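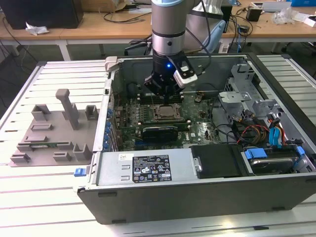 Figure 2. Desktop tower on its side with the side panel removed.

Research > Working Papers > Office Equipment and Reuse > Section 4

5 min read

4. Why small offices keep old desktop computers

Earlier work on replacement cycles has mostly looked at large employers, where machines are swapped on a schedule set by a purchasing department. Small offices work differently. We interviewed the person in charge of equipment at 20 offices in Albridge, among them dental practices, letting agents and a driving school. Interviews began in October and followed the question list in Golestani and Ghaffari's earlier study of printers. In 11 of the offices, there was no written plan for replacing a computer. The machine stayed until it failed or until a program would no longer run on it.

Cost came up often, but it was seldom the first thing people mentioned. They spoke about the time lost in moving files, and about software whose license was tied to one machine. At one letting agent the whole tenant record sat in a program called Kekis, and the staff did not want to be the ones to move it.
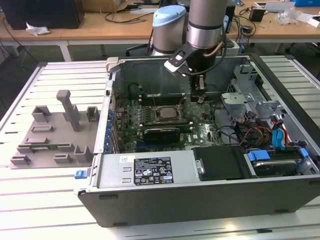
4.1 Who decides

The decision usually fell to whoever had bought the last computer -- often an office manager with no training in the area. Five offices paid an outside repair shop to advise them. The others asked a relative or a former coworker. Where a shop was involved, parts were more likely to be replaced one at a time, and the case itself stayed under the desk for years.
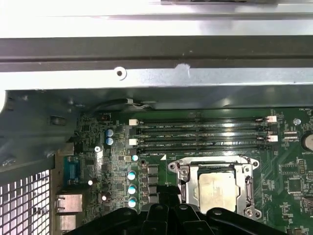
Yasaman Azimi, commenting on a draft of this section, argued that we had given too much weight to advice and too little to space. In her view an office with a storeroom keeps old computers and an office without one gets rid of them. We went back to our notes and found that she had a point. Two of the offices had moved to smaller rooms during the study, and both cleared out their spare machines at that time.

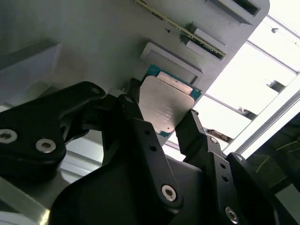
Did the age of a computer predict when it would be replaced? Only weakly. The arrival of new staff was a better guide, as a new hire often brought a request for a new machine, and the old one was passed to the front desk. We return to this handing down of equipment in Section 5, using the purchase records from Brida.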